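Mitarbeiter/in für Zimmer und Wäsche (m/w/d) im Gästehaus Flillon gesucht
Teilzeit oder Vollzeit, ganzjährig, ab Februar

Stand der Ausschreibung: 5. September 2022

Das Gästehaus Flillon vermietet Zimmer an Wandergäste, Monteure und Familien. Die meisten bleiben zwei bis fünf Nächte, im Winter auch länger. Zum Haus gehören ein Frühstücksraum, eine eigene Wäscherei im Untergeschoss und das Nebenhaus Arari auf der anderen Seite des Hofs. Für das Team Zimmer und Wäsche suchen wir Verstärkung. Die Leitung hat Holger Isaksson, der auch die Dienstpläne schreibt.

Ihre Aufgaben

Sie richten die Zimmer nach der Abreise her und machen bei längeren Aufenthalten die Zwischenreinigung. Dazu gehören Betten abziehen und neu beziehen, Bäder reinigen, Böden saugen und wischen, Müll trennen und Verbrauchsmaterial auffüllen. Fällt Ihnen ein Schaden auf, tragen Sie ihn in das Heft im Wäscheraum ein. Glühbirnen und Duschschläuche wechselt die Haustechnik.

An zwei Tagen in der Woche arbeiten Sie in der Wäscherei. Dort wird gewaschen, getrocknet, gemangelt und gelegt. Die Mangel ist von Krawczyk und schon älter, sie läuft zuverlässig, braucht aber eine Einweisung. Die Tischwäsche des Frühstücksraums geht außer Haus, die Bettwäsche bleibt bei uns.

Einmal im Monat wird der Bestand gezählt und nachbestellt. Das machen Sie zu zweit, meist mit Habibur Samarakoon, der die Wäscherei seit mehreren Jahren betreut.

Die Zimmer

Im Haupthaus liegen Einzel- und Doppelzimmer auf drei Etagen. Ein Aufzug ist vorhanden, ins Nebenhaus führt nur eine Treppe. Die Wäschewagen stehen auf jeder Etage, im Nebenhaus tragen wir die Wäsche in Säcken nach unten. Ein Abreisezimmer ist mit 40 Minuten geplant, ein Familienzimmer mit mehr, je nach Belegung der Zusatzbetten.

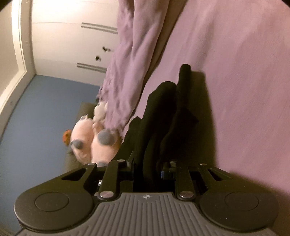 Arbeitszeit

Die Schicht beginnt um 8.30 Uhr und endet je nach Stundenzahl zwischen 13 und 16.30 Uhr. Möglich sind 20 bis 38 Wochenstunden. Jedes zweite Wochenende ist frei, für gearbeitete Wochenenden gibt es zwei zusammenhängende freie Tage unter der Woche. Der Dienstplan hängt drei Wochen im Voraus aus. Tauschen ist nach Absprache erlaubt — bitte immer mit Eintrag im Plan.

Was wir bieten

Der Vertrag ist unbefristet, die Probezeit dauert drei Monate. Bei Vollzeit zahlen wir 2000 Euro brutto im Monat als Einstiegsgehalt während der Probezeit, danach wird neu eingestuft. Teilzeitkräfte erhalten den entsprechenden Anteil. Im Dezember gibt es eine Sonderzahlung von 450 Euro, ebenfalls anteilig. Arbeitskleidung wird gestellt und im Haus gewaschen, Schuhe bringen Sie selbst mit. Sie bekommen dafür nach der Probezeit einen Zuschuss gegen Beleg.

Frühstück oder ein warmes Mittagessen ist an Arbeitstagen frei. Wer nicht in der Nähe wohnt, kann für die ersten Monate ein Personalzimmer im Nebenhaus mieten. Es kostet 145 Euro im Monat, Strom und Internet eingeschlossen. Zurzeit ist ein Zimmer verfügbar.

Was Sie mitbringen

Erfahrung in der Hotelreinigung oder in einer Wäscherei ist gern gesehen, wird aber nicht verlangt. Sie sollten körperlich belastbar sein und mit Reinigungsmitteln arbeiten können. Bei bekannten Hautproblemen sprechen Sie uns bitte vorher an, wir haben auch Mittel ohne Duftstoffe. Deutschkenntnisse brauchen Sie so weit, dass Sie den Plan lesen und einem Gast eine einfache Auskunft geben können. Führerschein ist nicht nötig, die Haltestelle Susent liegt fünf Minuten zu Fuß vom Haus.

Einarbeitung

In den ersten zwei Wochen gehen Sie mit einer Kollegin oder einem Kollegen mit. Danach übernehmen Sie eine eigene Etage. Die Einweisung an den Maschinen erfolgt getrennt und wird schriftlich festgehalten.

Bewerbung

Schicken Sie uns einen kurzen Lebenslauf und die gewünschte Stundenzahl, ein Anschreiben ist nicht erforderlich. Zeugnisse können Sie zum Gespräch mitbringen. Unterlagen auf Papier nimmt auch der Empfang entgegen, bitte mit dem Vermerk »Zimmer und Wäsche« — wir senden sie nicht zurück.

Nach dem Gespräch bieten wir einen bezahlten Probetag an. Fragen zur Stelle beantwortet Holger Isaksson, am besten zwischen 14 und 16 Uhr über die Nummer des Empfangs.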